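Keeping zips running smoothly on bags and cushion covers

Nov 5, 2020

Every year, once the evenings draw in and December is nearly upon us, I get out all the zipped things in the house and give them a bit of attention. It's a job I've come to enjoy, with the radio on and a pot of tea going (the second pot, usually, by the time I reach the big holdall we take to Hurthorpe).

Start by brushing the teeth with an old, dry toothbrush. You'd be amazed at the fluff that comes out! Work along both sides, then wipe with a cloth that's been wrung out in warm soapy water and leave the zip open overnight. If it still drags, rub a plain candle stub up and down the teeth, run the slider back and forth a few times, and wipe off whatever crumbs of wax are left. I bought a little tin of proper zip wax once, and it was very nice, but the candle does just as well and I've had the same one for 4 years.

Don't tug at a slider that has stuck — ease it backwards first and look for a bit of lining caught inside.

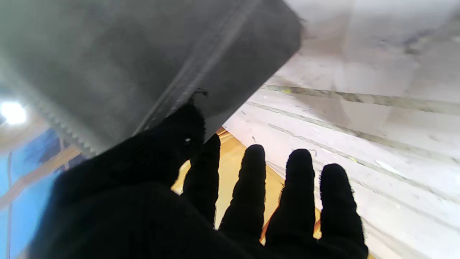 Loose threads want dealing with while you have everything out, and they hide in the places you don't normally look. Hold the thing up and check it from underneath, in good light, following the seams along with your eye. On dark grey fabric a pale line of stitching is easy enough to follow, but a small dark tab or loose thread poking out at the edge is easily missed. Snip threads close with sharp scissors and never pull them, particularly near a zip, where one good yank can undo a whole evening's sewing.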